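I paid full price for the Ernum Hardwood Renewal Kit. It cost me $278 at Cukix, plus tax, and I put it down on the oak floors in our upstairs hall and the smaller of the two front bedrooms. Nothing was sent to me free and nobody at Ernum knows I exist, apart from one email exchange I'll get to.

# Ernum Hardwood Renewal Kit: is no-sand refinishing any good?

The pitch on the box is that you can "bring back your floor in an afternoon." I've owned old houses for 20 years and I don't believe in afternoons. I've had a floor sanded by a good crew and one sanded by a bad crew, and I rented a drum sander once and dug a trough in a dining room that I still see when the sun is low. So I'm the customer for a no-sand kit, even while I roll my eyes at it.

The floors in question are red oak strip, some decades old, last coated by a previous owner in something that had gone dull and a bit orange. There's a traffic path down the middle of the hall. In a couple of places by the bathroom door the finish was gone completely and the wood had turned gray. I'm telling you this because the results depend on it, and the box has a photo of a floor that looked fine to begin with.

## What you get

Cleaner concentrate, a bottle of what Ernum calls Surface Prep, the finish itself, a small bottle of hardener branded Drustidell, an applicator head, two pads, and a folded instruction sheet printed in type that made me go find my other glasses. You supply the pole, the buckets, painter's tape, a vacuum and something to mix in.

The pole annoyed me. At this price I expect a pole. The applicator head has a standard thread, so an ordinary broom or paint pole will screw in, and I had one. If you don't, add that to the cost. Add gloves too, because the sheet insists on them for the hardener and the box doesn't have any.

Mixing containers are also on you. The hardener goes in at a fixed ratio, the mix has to be used within four hours, and you really don't want to do the whole bottle at once in case the phone rings. I mixed in small batches. Any clean plastic tub is fine as long as it has never held anything oily.
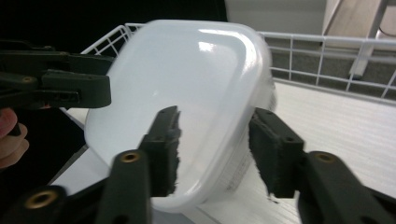
*Translucent plastic with rounded corners.*

## The cleaning step

Ernum's sheet gives cleaning one paragraph. It should get a page. I did the hall twice with their concentrate, mopping and then going over it with a microfiber pad, and the rinse water on the second pass was still the color of tea. I did it a third time. If I had trusted the sheet I'd have coated over dirt, and there is no getting dirt back out from under a finish short of sanding, the job I bought this to avoid.

The concentrate itself seems ordinary to me. It smells faintly of oranges and foams more than I like. I ran out before the third pass and used a neutral floor cleaner from under the sink for the rest, and I can't find the line where I switched.

Surface Prep is more interesting. You wipe it on, wait 40 minutes, and it's supposed to etch the old finish enough that the new one will grab. I am suspicious of any liquid that claims to replace abrasion. The old rule is that a new coat wants a scuffed surface to hang on to, and wiping on a chemical always struck me as the thing you do when you don't want to run a buffer. So I split the bedroom. One half got Surface Prep alone, by the book. The other half got a light scuff with a maroon pad on a pole, then vacuuming, then Surface Prep.
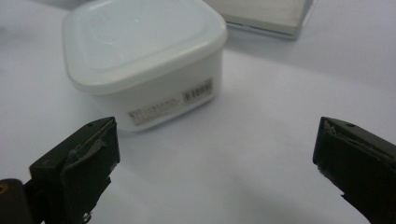 **Will it stick to a floor that has been waxed?**

Plan on it failing. Wax keeps water-based finish from bonding, and neither the cleaner nor the Surface Prep is made to strip it. Put a drop of mineral spirits on a white rag, rub an out-of-the-way corner, and if the rag comes up yellowish or brown you probably have wax and should get it removed before you open any of this.

I did that test in both rooms and came up clean. The box mentions wax in one line on the bottom flap, underneath the barcode. That line belongs on the front.

## Putting down the finish

Credit where it's due, the finish flows nicely. It goes on milky, levels out in a minute or so, and dries clear without the bluish cast I got from a cheaper product years ago. The smell is mild. I kept a window open and slept in the house that night without any trouble.

The applicator head is poor. The pad is held by hook-and-loop strips that only cover the middle, so the ends lift when you turn at the wall, and a lifted end leaves a ridge. I got three ridges in the hall before I caught on. I fixed the pad with a couple of stitches of heavy thread, and after that it behaved. You could also throw the head away and buy a decent T-bar applicator, and if I do this again that's what will happen.

Keep a wet edge. Everybody says this about every floor finish, and in a long narrow hall it's easy enough, since you only have one way to go. In the bedroom it's harder. There's a closet, a radiator, and a jog in the wall for the chimney, and I had to think about where I'd be standing at the end. Cut in around the radiator legs with a small brush first and go straight into the field before the brushwork sets up.

Coverage is where I have a real complaint. The box promises enough for two coats on "an average room." My hall and bedroom together are no mansion, and I ran short on the second coat by a strip along the closet wall. I wrote to Ernum. The reply came in two days and was polite, and it said that porous or worn floors take more product. Fine, but a worn floor is the only kind anyone buys this for. They suggested a second kit. They don't sell the finish by itself. 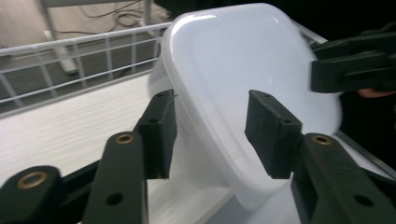
So I bought a quart of Ranjbar water-based satin to finish the closet strip, which I realize is a bad practice and probably voids something. Ranjbar's satin turned out a hair flatter than Ernum's. With the closet door closed I forget about it. With the door open and the hall light on, I can find it every time, and now you'll be able to as well if you ever visit.

## Drying and curing

The sheet says light foot traffic the same evening, furniture the next day, rugs after 7 days. I would stretch the middle one. I put a dresser back the next morning on felt pads, and when I shifted it an inch the following week there were four soft dents in the finish, one under each foot. The rugs stayed rolled up for the full week and I had no problem there.

Socks only, for the first couple of days. The dog was kept downstairs with a baby gate and complained.

## How it looks now

I put this down in October and I'm writing in March, so it has had a winter of boots, grit and dry heat.

The good parts of the floor look good. Even satin, no bubbles, and the orange is a bit less noticeable, although I think that's mostly the cleaning. Most people would look at the bedroom and guess it had been professionally screened and coated.

The gray spots by the bathroom door look like gray spots with a shiny coat over them. That's exactly what I expected. The box says the kit "revives worn areas," and I'd like somebody there to explain what they mean by revive. Clear finish over weathered oak makes it darker, if anything. To get rid of gray wood you have to remove it or bleach it, and this kit does neither.

Deep scratches are still there too. Shallow ones, the kind that were only ever in the old coating, have mostly filled in and vanished.

As for my split test in the bedroom: the half with Surface Prep alone has started to lift in one spot, a flake the size of a fingernail where the desk chair rolls. The half I scuffed first is intact, but the chair doesn't roll there, so take it as a hint. I did press packing tape onto both halves in an inconspicuous place and yank it off. The scuffed half held. The other gave up a few specks. I wouldn't put this product down again without scuffing, whatever the sheet says, and once you're scuffing and vacuuming you have given up a good part of what you were paying for.

## The money

Take out the branding and you have a cleaner, a bonding liquid, a two-part finish and a flimsy applicator. Buying comparable stuff separately, with a good T-bar and a pack of maroon pads, came to a fair bit less when I priced it on the Cukix site, and you'd have finish left over. What the kit gives you is the assurance that the parts are meant to go together, and for a first-timer that has some value. I'd put it at less than Ernum does.

A professional screen and recoat, if you can get someone to come out for two small rooms, will cost more than the kit and hold up better. The crews near me have a minimum charge that makes small jobs silly. If you have a whole downstairs to do, call them first.

Buy the kit if your floor is dull but sound, has never been waxed, and is a single modest room. Skip it if you can see bare or gray wood anywhere that matters. Either way, get your own applicator, and keep the mixing things together somewhere you can reach them before the finish starts to set. 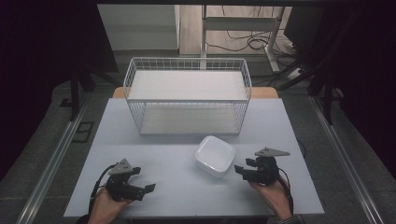

*White wire-mesh basket, toward the back of the table.*

I'll check the chair area again in the summer when the humidity comes up. If the flaking spreads, I'll scuff that half and recoat it with the rest of the Ranjbar quart.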